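Undgate shared workshop
Teardown build night, Wednesday, 7:30 start

Last month's notes were read and accepted with one fix: the gripper pads came from Bevix, and Cakel only did the printing.

1. Where the build stands
The arm now reaches the whole open tower from a single mounting spot, which has been the goal since spring! The tower stays on its side on the slatted table with the side panel off, and the printed fixture stands to the left of it. We talked through the layout with the drive upright and the thin strip lying across the plate, and everyone wants to keep it.

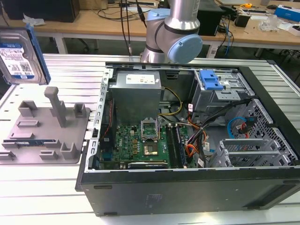

Oda Vik
Minutes and fixture design

2. Fixture
I'm really pleased with how the plate came together. The tall peg stays. Agreed to print a second plate with the slots 2 mm deeper, plus a spare for the shelf. Print budget is 30 dollars, approved.

3. Software
Um (our motion planner, still badly named) is at build 766. It now slows down for the last 20 mm above the case, and it's lovely to watch. Still to do: a proper stop when a cable loop is in the path. The blue and red cables below the drive cage are the ones we argued over longest. Decision: teach the route around them first, and try moving cables later.

4. Processor socket
Long, happy discussion about the retention bracket. It stays a hand job for now, bracket flipped open before the arm comes in. Bevix pads are too wide to work there anyway, so narrower ones go on the order.

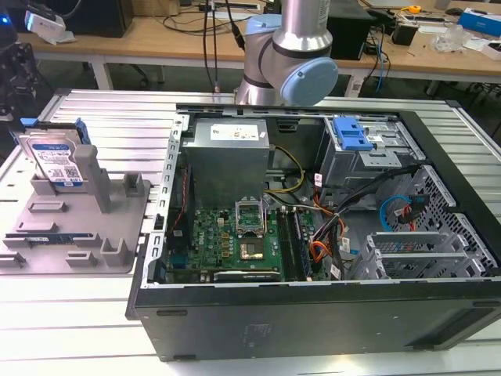
5. Before next time
Print the second plate.
Order narrow pads.
Write up the cable route and pin it by the bench.
Doors open at 7 in October.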